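Come read with us: looking for readers for the Stiltell story hour project

Posted Mar 20, 2020

Hi there! I run a little reading project called Stiltell, and I'm looking for people who like reading out loud to small kids. You don't need a teaching degree, you don't need a radio voice, and you don't need to have kids of your own. If you can get through a picture book without checking your phone, keep reading.

I started Stiltell after a long winter of reading the same bear book to my niece over and over (I can still recite it, and will, if you ask). I noticed that I read it differently every time, and that she listened differently every time too. Some nights she wanted it fast, some nights she wanted to stop at every page and talk about the bear's hat. I got curious about what other grown-ups do with the same book, so I began recording friends, then friends of friends, and now I'd love to hear from people I've never met.

What it is

I'm putting together a free collection of read-aloud recordings and tips for parents, grandparents, babysitters and anybody else who ends up on the floor with a two-year-old and a stack of books. Each reader takes 8 short books and reads each one twice – once straight through, just the words on the page, and once the way you'd really do it with a child in your lap. Stop, ask questions, make the noises, skip the boring bit, whatever you do. The second version is the one I'm most excited about!

The books are all for babies and toddlers. Most have very few words, and a couple have none, so you'll be making it up as you go. People get nervous about those and then they turn out to be the ones they go on about for ages.

Who I'm looking for

I have room for 30 readers this round. I'd like a real mix, so please don't rule yourself out. I'd be very happy to hear from:

Grandparents and great-grandparents, and anyone who read to kids years ago and misses it.

Dads and uncles. I have plenty of moms and aunts already and I love them, but the collection needs some lower voices.

People who grew up speaking something other than English at home. You'd read the books in English for this round, but I'm hoping to do other languages later and I'd like to know who's out there.

People who find reading hard or slow. I mean this one. A lot of parents tell me they avoid reading aloud because they stumble over words, and I'd love for them to hear somebody else stumble, laugh and keep going.

Teenagers are welcome from 16 up, with a parent's okay in writing.

What you'd be doing

The recording comes to 2 sessions. For the first one we just chat for a bit about books you remember and how you were read to, if you were. Then you pick your books from the pile. I keep them on the table so you can handle them before you choose, and sturdy ones with thick pages go first because they've been chewed on the least. There's a white one with a green caterpillar on the cover that I'd like several people to try, so I can put the different readings side by side.

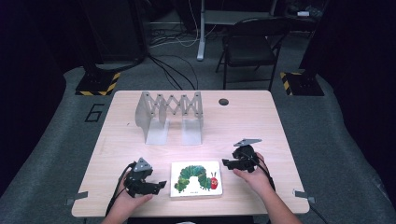 How the sessions work

I had planned to do everything in person at Baptiste House, in the back room with the good carpet and the terrible heater. With everything going on right now, I'm changing that. Readers in this round will record at home, and I'll mail you a packet with your books and a simple instruction sheet. Our chat will be by phone or video, whichever you like better. If you've got a reasonably quiet corner and a phone that records sound, you're set. Closets full of coats are great, by the way. So are parked cars.

Please don't worry about a dog barking or a kid yelling in the next room. I can cut around most of it, and some of it I'd sooner leave in.

If you have a child at home who wants to join in, wonderful, tell me and I'll send the extra permission form. I only use children's voices when a parent signs off, and I never put a child's name on anything. You can hear the finished pieces before they go up, and you can ask me to take yours down later, no questions.

What you get

I can pay $80 per reader, sent when both sets of recordings are in. I wish it were more. You also get to keep the books in your packet, and I'll send you your own recordings so your family has them. One of my first readers gave hers to her daughter, who was expecting, and I cried in the grocery store when she told me.

The money comes from a small grant from the Tumimura Fund, and Citetti Books let me have the picture books at cost. Neither of them picks the readers or has a say in what you record. That's just me, at my kitchen table, with a lot of envelopes.

How to sign up

Send me a message through the form on the Stiltell contact page. Tell me your first name, the town you live in, the best way to reach you, and one book you loved when you were little (or one you couldn't stand, those answers are often better). If you want to attach a short clip of you reading anything at all, go ahead, but it's optional. Cereal boxes have been done. So has a dishwasher manual, and she got in.

I'm taking names until all the spots are full. Packets go out in batches, and I'd like to have the last recordings back by the end of May. If your life is upside down at the moment and you need longer, say so and we'll work it out.

I answer everything myself, so give me a few days. If you don't hear back after a week, nudge me – my spam folder eats things.

And if this isn't for you but you know a grandpa who does all the voices, please pass it along to him!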